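3.2 How people sort their odds and ends

I came to this question by way of my own kitchen drawer, which I suspect is how most household storage research gets started. We sent our survey to 2777 homes in Estden and Vusgate and got 900 back, a better return than I'd dared hope for (the reminder went out on a Wednesday, if that helps anyone planning their own). People were asked where they put things that have no proper home – spare keys, dead batteries, the odd screw.

The most common answer, by a long way, was a container without a lid. I'd coded lids as a minor detail in the pilot, and I've had to eat my words on that one! Folks with lidded tubs told us they'd pile stuff on top and stop opening them. One household in Vusgate had 14 of them stacked in the laundry, all labelled, and still kept the batteries in a fruit bowl.

Colour mattered less than I'd guessed, though plenty of people had strong feelings about it, and I've left their comments in the appendix as they wrote them.

Where the container sits is a different matter again, and I'd argue it deserves its own study. Respondents favoured spots they could reach without leaning, usually the closest bit of a bench or table. The dark green open box in Figure 3 is placed that way, on the near edge of a white table, and I've used "near edge" in that sense for the rest of this section.

Figure 3. Open box, near-edge position. 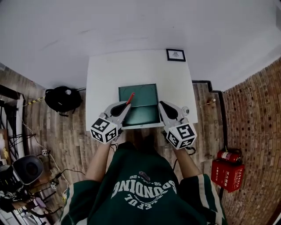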